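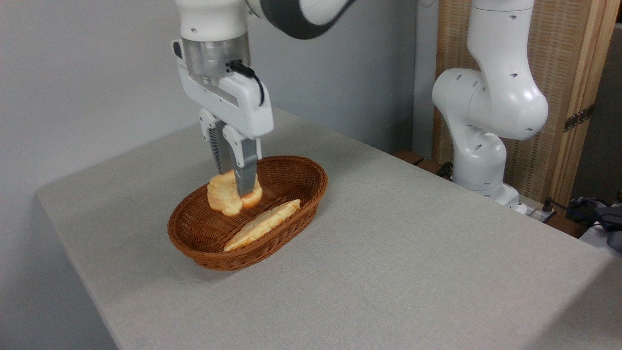
Photo: Zhenhua Su / Plorum

Print this page | E-mail this page

CHAPTER 8

Staling and Shelf Life in Yeast-Raised Breads

8.1 What is meant by staling

Staling is the set of changes, other than spoilage by mold or bacteria, that make bread less acceptable to the person eating it. The crumb becomes firm and breaks apart easily. The crust loses its crispness and turns leathery. Flavor fades, and a flat, starchy taste takes its place. These changes begin as soon as the loaf leaves the oven and do not stop until it is eaten or thrown out.

Staling is often confused with drying. The two can occur together, but a loaf sealed in a moisture-proof bag will still become firm with almost no loss of weight. Any account of staling therefore has to begin with the starch.

8.2 Starch during and after baking

Wheat starch is made up of two kinds of molecule, amylose and amylopectin. In raw dough both are packed into granules that hold little water. As the crumb heats, the granules swell, lose their ordered structure, and take up water from the gluten around them. Part of the amylose leaks out. This change is called gelatinization.

On cooling, the molecules begin to line up again. Amylose does so quickly and has largely finished by the time the loaf can be sliced cleanly; it accounts for the first setting of the crumb. Amylopectin is slower and continues to reorder over several days. The second process – retrogradation in the narrow sense – is linked to the firming that customers notice. Gentle reheating reverses much of it, and so a day-old roll warmed in the oven seems fresh for a short time.

8.3 Movement of water

The crumb of a fresh loaf is moist and the crust is dry. Water moves outward from one to the other until the difference is small. Small rolls have a large crust area for their weight, and the effect shows in them sooner than in a large pan loaf. Wrapping slows the loss of water to the air but speeds the softening of the crust. Bakers must choose which fault to accept.

8.4 Effect of storage temperature

Retrogradation proceeds fastest a little above the freezing point. A household refrigerator is thus a poor place for bread unless mold is the main concern. In a frozen loaf the process all but stops, provided that the loaf passes quickly through the chill range in both directions.

The Fitcombe storage trial, run by Elmarie Mabaso and Huw Penry, is used throughout this chapter. It followed 87 batches of plain white rolls from a single dough formula. Samples were held in paper or in sealed film, and firmness was measured by pressing a flat probe into the crumb at a fixed speed. The full method is given in Section 8.6, and the data tables are at the end of the chapter.

Terms to know: amylopectin, amylose, crumb firmness, gelatinization, retrogradation

This site uses cookies to remember your reading position. Accept | Cookie settings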